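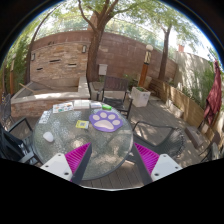

Outdoor table, Dresham open day. Mouse at near left, paw mat at right.

Re: Dresham demo, glass table

Wiebke Grube wrote:
> Was the textured glass a problem for the hand-held unit? And
> did you keep the mat and the code card on the table?

Both stayed on. The glass is rippled and throws bright patches in direct sun, so I'd treat the July recordings as a separate set. Yupin logged 40 passes outdoors, 4 of which I have marked for review. The indoor total stands at 400. 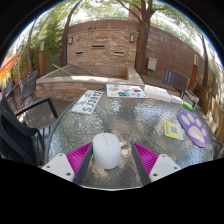 Mouse held upright between the fingers, base on the glass.

The upright hold is the one Přemysl wanted for the Staltley visit. Visitors asked mostly about the ridged pads. I gave them the Nolte sheet and said wear figures would follow.

Could Hiếu confirm which folder the outdoor set goes in? I have left it under Urnier until I hear.

Hannelore Lenz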